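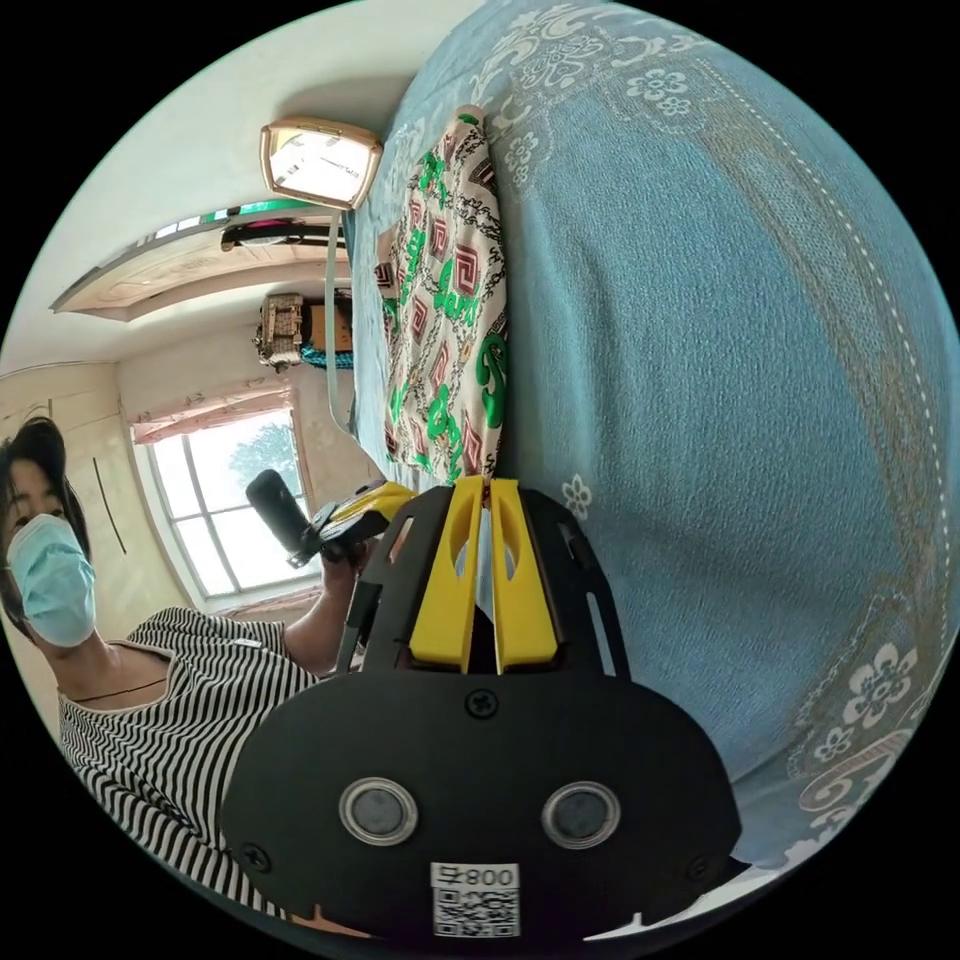

A hand-held gripper with yellow fingers, with a second hand-held device in use beside it.

Plustska Hand Gripper

The Plustska Hand Gripper is an open-plans hand-held gripper for home and small workshop building. It has no arm and no base: a person carries it, points it and does the moving, which makes it one of the friendliest ways into robotics for anyone with a desk and a free weekend. The plans were first shared by members of the Hendach workshop in Dastusbridge and have been changed, patched and improved by home builders ever since.

Design

The body is a dark frame with two parallel fingers at the front. Bright finger colors are popular, partly for looks and partly because they stand out well on video. The finger tips are the most rewritten part of the whole project. Early ones were flat and tended to push thin cloth away; later versions have a rounded, hollowed tip, and the difference on fabric is wonderful to feel the first time you try it!

Many builders work in pairs, with one gripper for each person or one for each hand. Units are usually given a number so that recordings can be matched to the tool that made them.

Building

The standard parts list runs to 13 printed pieces plus screws. Printing the fingers takes longer than their size suggests, and they should be laid flat on the print bed, or the tips will split along the layers. The frame goes together with a single small hex key. Overtightening the lower screws bends the plate slightly and makes the fingers rub, a fault known among Hendach members as "the squeak."

The Zeman finger set, a softer alternative, fits the same mount. It grips cups and bottles better but wears faster. One Hendach test set lasted 2,338 closings before the left tip tore.

Use

Folding is the usual first project. Scarves, towels and pillowcases make good practice pieces, and a bed is a fine work surface, being wide, soft and already in the house. Textured bedding can catch the tips, so beginners often practice on a plain sheet first. A shared folder of recordings kept by the workshop held 243 folding runs as of Oct 2, 2019, with cotton squares the most common item.

Versions

The second version widened the opening between the fingers and moved the screw holes away from the edge of the plate. Fingers made for the first version do not fit it without filing.

See also: Hendach workshop; Zeman finger set; Parallel-jaw gripper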